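**Can any robot put things away in a kitchen yet, or is it all still demos?**

Asking for a real answer from people who have dealt with this stuff. My mother is 70 and has a bad shoulder. Unloading the dishwasher and getting the counter clear at night is the part of the day she hates most. My brother has decided the solution is a robot arm. He keeps sending me clips of arms stacking cups and folding towels, and he has now started talking about putting money into one of the Surkine kits, which is an arm, a two-finger gripper and some software you run on your own computer.

I'm not against it. I just notice that every clip is short, that the cup is always the same cup, and that the counter has maybe two things on it. My mother's counter has never had two things on it in her life. There's a bread bag, a dishcloth, her pills, a thermos, the mail, and whatever my nephew left.

So:

- Can a home arm clear a normal counter without someone standing over it?
- Does it matter if soft things (cloths, bags) are mixed in with hard things?
- If the answer is no, what would you spend the money on?

Please don't tell me it's five years away. I was told that when I bought my first robot vacuum and I still have to pick up the socks before I run it.

— CounterCulprit

---

**Ineke Dijkstra**

I ran the packing end of a small shop for 16 years, and for the last stretch of that we had a Losomska arm on the bench. I'll tell you what it was good at. It was very good at picking up the same box from the same spot and putting it down in another same spot. It did that all day and never complained, and I have no bad word to say about it for that job.

Then the owner wanted it to do returns. Returns come in any old way: a bottle, a sweater stuffed in a plastic bag, a lamp with the cord wrapped around it. We lost most of November to that. The arm would pick up the bottle fine if the bottle stood by itself. Put the sweater next to it and you got a different result every time. Sometimes it brought both. Sometimes it stopped and asked for a person, and the person was me, so I had stopped doing my own job to go and do the robot's.

We kept a tally for one full month because the owner and I were arguing about it. 1841 items went across that bench. I won't pretend it was a scientific study, but after we saw how many of those I had touched with my own hands, the arm went back to boxes and the argument was over.

On your three points. Without someone standing over it, no, and I wouldn't leave a person with a bad shoulder alone to rescue it either. Soft things mixed in, yes, it matters a lot. A cloth has a different shape every time you drop it. And for the money, I would pay somebody to come in an hour in the evening. If there's no one to pay, get a rolling cart at elbow height so she isn't lifting plates up to a shelf. Ours at work cost less than one replacement finger for the gripper.

Your brother will say the software is better now. It may be. Ask him to have the seller run it on her counter, with her things on it, and to keep his hands in his pockets while it works.

---

**flamonfan_2**

you guys are too negative. my Flamon mops the whole downstairs and I don't touch it. robots are already doing chores. just buy one

> *CounterCulprit replied:* Glad it works for you, but mopping a floor isn't what I asked. Does it move the chairs?

> *flamonfan_2 replied:* no I put the chairs up first

---

**Catríona Mac Carthaigh**

I write up home gadgets for a little newsletter and I've spent more time than I'd like on the "clears your counter" claim, so let me add to what Ineke said.

First, watch what the clip leaves out. When someone shows you an arm putting away a cup, ask how the cup got there, who put it back for the next try, and how many tries there were. I asked the people at Michiels how many goes their own towel clip had needed and got a friendly email about their mission. No number.

Second, a lot of what these companies call practice happens in simulation. I see why they do it. You can't break a computer-made bottle, and you can try again as often as you please. But a success there tells you about the simulator first and your mother's kitchen a long way second. I saved a note with a picture from one of my write-ups, and I'll paste the whole thing in as it ran:

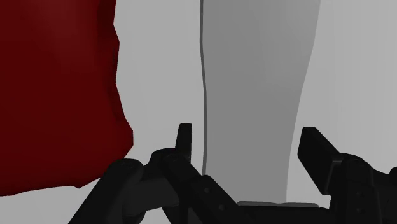 *LEIDEN, 1 August 2019*

The view is simulated, and look how kind it is to the machine. Plain pale background, soft light, no labels, no crumbs. There's a tall gray thing with a bottle sort of shape, the two black fingers are open in front of it, and the only other item is something dark red off to the left that looks crumpled, like a cloth or a bag. I can't tell you which. A person reaching for the gray one would push the red one aside without thinking about it, whichever it was. I wanted to know what the software does about it, and I wanted to know what happens with a bread bag, a wet cloth and a set of keys in there too. I came away with neither.

*(end of the old note)*

That's still the gap you're asking about. One hard item and one soft one is already a fair problem, and that's with everything else tidied away. Your description of the counter has at least six kinds of trouble on it, and one of them is medication. Please don't let any machine near the pills, whatever it costs.

If your brother still wants to go ahead, I'd get these in writing before paying:

1. A trial in her kitchen, at night, under her lights.
2. Nothing cleared or lined up beforehand.
3. Nine tries in a row, all of them watched by one of you. Write down each time a person steps in.
4. Who comes out when it stops, and what that visit costs.
5. A full refund if the tally is bad, with "bad" agreed on first.

I have sent that list to sellers before. Two wrote back, and both wanted to change the second line.

> *CounterCulprit replied:* Thank you both. I forwarded the list to my brother and he says line 2 is "unfair to the robot." I'm pricing carts. Ineke, do you remember if yours had locking wheels? She leans on things.

> *Ineke Dijkstra replied:* Two of the wheels locked. Get one where all four do if she leans. And check the height with her shoes on.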